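Maihi (household robot)

Maihi is a two-armed household robot built by a small group of friends in a shared workshop in Olport, and later set up for daily use in the home of one of its makers, Bernice Addo. It is best known among hobby builders for its long and rather patient series of trials with ordinary chores — tidying, fetching and, above all, dealing with the household trash.

Background

Addo began the project with Tamás Vörös, a retired machinist who had already made several arms for his own amusement, and the pair were soon joined by Ohemaa Arthur, who wrote most of the control software. The workshop gave them a bench and a key, and for the first winter that was very nearly all they had. A first version, called Plokell, had a single arm and could push a bin across the floor but had no good way of holding it still, so the builders went back to the bench in June and started over with 2 arms. Parts for the new machine cost over $1,673, much of it spent on the wrist joints.

Trash handling

Bags proved to be among the hardest things the group took on, for they fold, slip and change shape in the fingers, and a good deal of the software was rewritten on their account. In the usual arrangement one hand minds the bag while the other keeps to the rim of the bin.

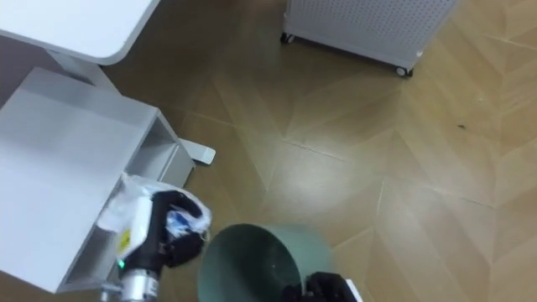
Maihi with a crumpled plastic bag in its left gripper and its right gripper at the rim of a waste bin.

Arthur's notes on the bag trials run to 80 pages and are still passed around fondly by other builders. The entry for 24/11/2019 lists nine separate changes to the way the fingers close, most of them suggested by Vörös, who liked to practice each motion with his own hands first.

Later work

Asif Dogar took over the software after Arthur moved away, and added a simple planner named Clirkik, which lets the robot put off one chore and come back to it later in the day. Work on a quieter set of motors continues at the Olport workshop.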